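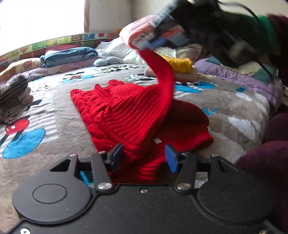
Studdale, December 2020

Course Handout: Software for Manipulation, Unit 5
Perception and Planning for Deformable Objects

This unit extends the grasp planner from Unit 4 to clothing. Rigid objects have a pose that six numbers can describe. A knitted sweater does not, and the planner must work from partial evidence such as a raised sleeve, a ribbed edge or a small white tag.

5.1 Segmentation
Students will run the Pama segmenter on the 31 supplied episodes. Strong color contrast, as between a red sweater and a gray blanket, gives a clean mask. Printed bedding is harder. Cartoon figures often produce false edges, and these must be filtered before contact points are proposed.

5.2 Occlusion
A hand holding the garment may hide part of the sleeve. Fast motion also blurs whatever is near the lens. Frames with a blur score above 43 are to be flagged and kept in the log.

5.3 Action labels
Finger opening is recorded at 25 samples per second and aligned with the video by the Rana tool. Check the alignment before training.

Assignment
Submit the mask files, the flagged frame list and a one-page report through the Vivalwood server, folder 3965. Work is due at the first meeting in January. Late reports lose one grade step.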